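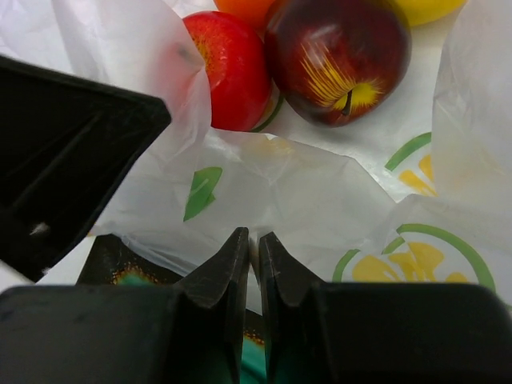

Canan Gündoğdu spent eleven years packing and plating fruit by hand before she began teaching robot arms to do it. She still talks about the job with her hands, cupping the air whenever she says the word "apple".

We met in the canteen at Gevasach, which supplies fruit platters to offices and conference venues. In October the firm put in its first stations with two arms each, and Canan moved over from the packing line to run the training side. "I thought I'd hate it," she says. "Then on the first morning I forgot to go for my break!"

What grabbed her was how much there is to know about a job she had stopped noticing. Fruit in a box is easy enough, she tells me. Fruit in a thin carrier bag is another matter, as the plastic folds and clings and hides the thing you're after.
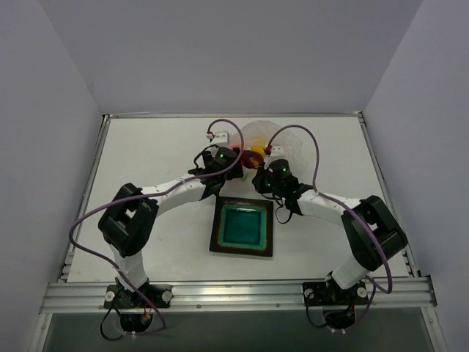
"You and I just reach in," she says. "We hold the bag open with one hand and don't even know we're doing it. With two arms you have to decide – which one holds, which one goes in, and where does the first one go when the second one's coming out?"

She and her colleague Fermín Benítez spent weeks on that question alone. Fermín came from maintenance, and he thinks about cables and bolts where she thinks about bruises. "He'd say the wrist can't turn that far, and I'd say well, mine can, and off we'd go again," she laughs. Their longest run of practice attempts came to 600, all with the same few kinds of fruit, and she could happily have gone on.

The question everybody asks her is about jobs. There were 64 people on the packing floor when the stations arrived, and she says plainly that they were worried, herself included. Gevasach promised in writing that hours wouldn't be cut during the trial. Four people have since retrained with her, and she wants more. "The ones who are good at it are the ones who were good packers. They can see straight away when a grip is wrong."

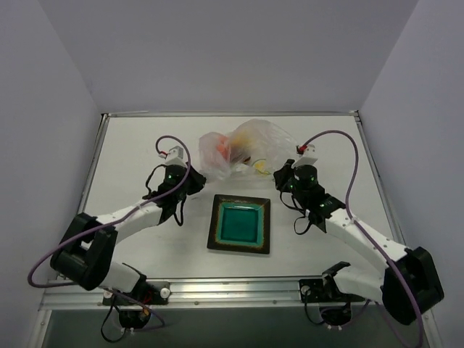
Pace has changed too. On the line you kept up or you fell behind, she says, and her shoulders ached by two in the afternoon. Now she stops, looks, tries a different angle, writes a note and has another go. She misses the chatter, though, and has asked for the training stations to be moved nearer the line so people can wander over.

Fermín joins us towards the end, carrying two teas, and wants it known that soft fruit is next. Canan groans. "Plums," she says, already cupping her hands. "Ask me again after plums."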